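Notes and parts data for rebuilding the Hoshino, a small tabletop game cabinet in mustard yellow with one round control board and a handful of solenoids. I've been taking these apart at my bench in Drusville since October and I love them! The files in this folder are everything I wish I'd had when I opened the first one: a wiring table, a list of part names, and the order I work in.

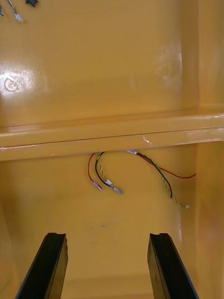

## Category: shell and inside wiring

The shell is the best part of the whole cabinet. It's molded, glossy, and yellow all the way in, back wall and side walls included, so a flashlight inside bounces everywhere (glorious to look at, annoying to work in). I use a desk lamp pointed at the ceiling instead and the glare mostly goes away.

Wires hang below the ledge that crosses the middle of the inside. Before pulling anything, put a paper flag on each one and write the label from `wiring.csv` on it. I skipped this on my first cabinet and spent a whole Friday with a continuity tester – fun for the first hour, less so after that.

A few habits that have served me well:

- Pull on the connector body and leave the wire alone. The small white plugs hold tight.
- There's a round molded mark on the back wall. I use it as my "this side back" reference when I'm writing notes.
- Wipe the shell with a damp cloth and a drop of dish soap. Skip alcohol, which dulled the shine on my test piece.
- Don't lean on the ledge.

## What's in the folder

| File | What it holds |
|---|---|
| `wiring.csv` | One row per wire: label, where it starts, where it ends, notes |
| `parts.csv` | Part names and where I keep spares |
| `steps.md` | Teardown and rebuild order |
| `faults.csv` | Symptoms I've run into and what fixed them |

`wiring.csv` has 155 rows, and that includes the odd ones from cabinets somebody had already repaired. If the `notes` column says `old repair`, don't expect to find that wire in yours.

`faults.csv` is my favorite file. It's messy, it has spelling mistakes, and it has saved me more time than the other three put together. Rows marked `guess` are hunches. Rows marked `fixed` were played for at least 80 games afterward with no trouble.

## Category: board, solenoids, harness

Solenoids come out before the board in every version of my steps, and I lay the lot on white paper so that small screws and springs show up.
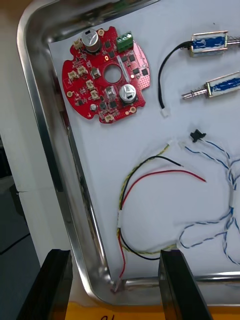

Testing is where this gets really satisfying. I start with the coils, on their own, off a bench supply with the current turned down low, and I listen for a clean click before anything goes near the control board. The blue tape on the coils stays on unless it's lifting. Springs get checked next, while the plungers are easy to reach, and then I move over to the red board and look closely at the two big silver capacitors for swelling around the top. Make sure they're discharged before you touch anything near them. The green screw terminal gets a gentle turn on each of its three screws, and only then do I start plugging in the white connectors.

For the loose harness, stretch it out flat and follow one wire at a time from end to end. Bend it gently near the plugs as you test, because a break can hide in there and only show up when the wire moves.

I store spares in Turby drawers, labeled to match `parts.csv`. Any drawer will do, but keep solenoids and boards apart.

## Status

- [x] Wiring table
- [x] Part names
- [ ] Second pass on `steps.md` (section 4 is out of order)
- [ ] Spring sizes
- [ ] Notes on the Trernis version, which has a different power plug

Spring sizes are the big gap. I have a jar with more than 2,000 mixed springs in it and I'm slowly finding the ones that fit.

## Using and adding to this

Copy it, print it, scribble on it. If your wiring doesn't match mine, please open an issue with the label, both ends, and whether the cabinet looked repaired before you got it. Photos of the inside are very welcome, especially under the ledge!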